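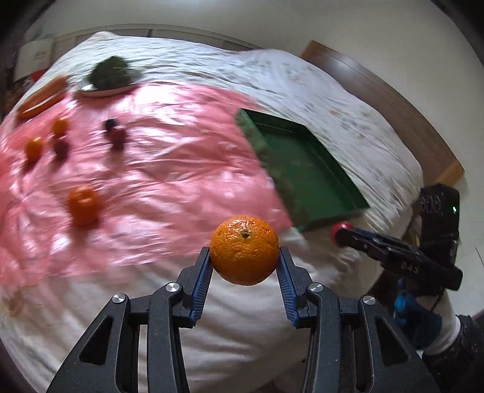 Fruit, and other things I was told to eat in bed

Aug 19, 2019

I have had a cold for nine days. I mention this because my family has stopped listening and you can't interrupt.

It is a summer cold, which everyone agrees is the worst sort, usually while backing towards the door. In February you are allowed a cold. People bring soup. In August they look at you as if you'd turned up to a wedding in waders, and then they go to the beach.

I caught it on the 937 bus from Storcombe, from a man who sneezed like somebody dropping a wardrobe. He apologised after the first one and then, I suppose, felt he'd covered himself.

Day one I ignored it. Day two I told my sister, and by teatime I had more medical advice than I've had from the surgery in the whole of my adult life. I've been writing it down in the back of the gas bill notebook, and here is the best of it.

Citrus

Everyone says citrus. My mother says it, the woman in the chemist's says it, and Dušan Dervishi from next door said it over the fence at a volume that suggested he thought the cold had gone to my ears. So there has been a lot of citrus in the bedroom this week, most of it orange and all of it small and smug. I can't taste any of it. I peel a mandarin, I chew something wet, I wipe my hands on the duvet, and an hour later somebody asks if I've had any fruit.

I'm told vitamin C doesn't do much once you've got the thing. I passed this on to my mother, who said well, it won't do any harm, and put the phone down to ring my sister about my attitude.

Steam

My aunt Wihongi swears by a bowl of hot water and a towel over the head. She's my aunt by marriage, twice over, and I'll explain that another time. I tried it on the third night. What you get is a very hot face and a close view of a mixing bowl. My nose did clear, for as long as it took me to walk back up the stairs, and then it shut again like a post office.

Also I'd used the bowl for a trifle at Easter and there was still a whiff of sherry about it, or I imagined there was, and I got quite sad.

Onions

Put half an onion in your sock. This came from a man at work called Rikia's husband. He does have a name but I've left it too long to ask. Which half, I said. He thought about it properly and said the bottom. I haven't done this. I have my own standards about what goes in a sock, and I'd only just changed the sheets.

Going for a walk

Recommended by people who own dogs. I got as far as the bench outside the library and sat there for two hours with a carrier bag on my lap, and a child asked his mum if I was waiting for someone. She said "I expect so, love" in a voice I didn't care for.

Zinside

My cousin sells this. It's a powder, it comes in a tub, and it costs 100 pounds for a quantity she calls "a journey". She offered me family rates, which are the same rates but she drops it round herself. I said I'd think about it and then hid in the kitchen with the radio off. She posted a leaflet through the door. There's a woman on the front laughing at a lake.

Whisky

Dušan again, though this time he came round with the bottle, which I thought showed more commitment than the shouting. We had two each with honey and hot water and he told me about his brother's boat, how the engine was seized when he bought it and is still seized now, and how they had it valued anyway. I woke up the next day with a cold and a headache. But I'd enjoyed the evening, and I can't say that for the steam.

Doing nothing

My doctor's suggestion, by way of the receptionist, who didn't put me through. Rest and plenty of fluids. I've been at it since Thursday lunch or whatever day that was, and I think I may be turning a corner. This morning I could smell toast. It was next door's toast, and it was burning, but it got through.

I've still got most of the fruit if anyone wants it. You'll have to come and get it, and I'd stand well back.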